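Item 441: Bench Training Tray, Motherboard Layout

Supplied by Mekach. Page last revised September 25, 2025.

The training tray is a flat, molded gray part laid out like a motherboard. It is used for practicing the handling steps of computer assembly: placing a processor in its socket, lining up parts with a slot, picking up and setting down a drive caddy. There is no live circuit on it, so it can be used by beginners and put through the same step many times in a day without risk to a working board.

The tray is sold on its own or as part of the Patgate bench set.

## What is in the box

- Gray tray, matte finish
- One practice CPU, square, with a metal lid
- Printed layout sheet with the part positions marked
- 6 rubber feet, self-adhesive

The hard drive caddy is listed separately as item 1391. The bench panel is not included with either item.

## Layout

The socket is a rectangular frame formed by raised ridges. The CPU sits inside it with the lid facing up. It does not lock. There is no lever and no clip, and it lifts straight out.

A long, narrow black slot runs across the lower part of the tray in its own channel. It stands in for an expansion card slot. We do not supply a card, but most customers cut one from scrap sheet. Ward Van der Linden at our Cattaneo workshop keeps a cutting template, which we will send on request at no charge.

There is also a raised rectangular block with beveled sides, and a small square recess. Neither takes a part from the standard set. The block is a useful landmark when giving instructions to a class ("start at the block and move down to the slot").

## Setting up

1. Wipe the bench surface and the underside of the tray.
2. Fit the rubber feet if the tray will be used on a smooth table. Leave them off for a slotted panel.
3. Lay the tray flat and press on each corner. If it rocks, move it.
4. Place the CPU in the socket frame, lid up.
5. Put the caddy where the exercise calls for it.

On slotted aluminum panels the tray will stay put under light handling. For heavier use, fit stops in the panel grooves against two sides of the tray. Any stop that suits your extrusion will do. Do not drill the tray. Drilled trays are not accepted for return.

Keep cords off the working side of the panel. Power strips should be mounted outside the frame of the bench.

## Using the caddy

Item 1391 is a black hard drive caddy with blue plastic parts. The drive is exposed at one edge, so the connector contacts can be seen during the exercise. Pick the caddy up by the body and avoid touching the contacts. The drive supplied is a non-working unit and should not be connected to a computer.

For the standard exercise, the caddy starts resting on the top edge of the tray. The trainee lifts it clear, sets it on the bench, and then returns it to the same place. Yupin Thaweesak wrote the exercise sheets, and the current set was issued in March. Older sheets show the caddy starting beside the tray. Both versions can be used, but do not mix them in one class. 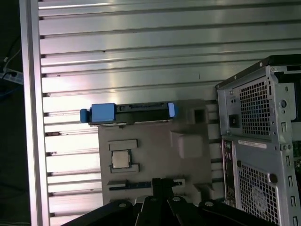 *Item 441 on a slotted aluminum panel, CPU in the socket frame, caddy (item 1391) on the top edge.*

## Care and spare parts

Clean the tray with a damp cloth and a little dish soap. Do not use acetone or other strong solvents, as they leave the surface shiny and sticky. Pencil marks come off with an ordinary eraser. Marker usually does not come off at all.

The socket ridges are the first place to show wear. Our test tray was put through 2000 placements of the CPU and the ridges were still square enough to hold it in position, with some rounding at one corner. If the CPU begins to turn in the frame, replace the tray. The ridges cannot be repaired.

Practice CPUs go missing more than they wear out. Spares can be ordered singly.

| Part | Order as |
|---|---|
| Tray with practice CPU | 441 |
| Drive caddy with non-working drive | 1391 |
| Practice CPU only | 441-C |
| Rubber feet, set | 441-F |
| Layout sheet | 441-S |

## Ordering and questions

Orders are packed at Cattaneo and go out in plain cartons. Schools may order on account. Please give the item number and the delivery address on the same sheet, and say whether part shipments are acceptable.

Questions about fit or mounting go to Thomas Pagano. For returns and missing parts, write to Agata Rizzi with your order number and a note of what was received.

The tray can also be used with the Skundudach bench frame, but the stops for that frame are a different width and must be ordered with it.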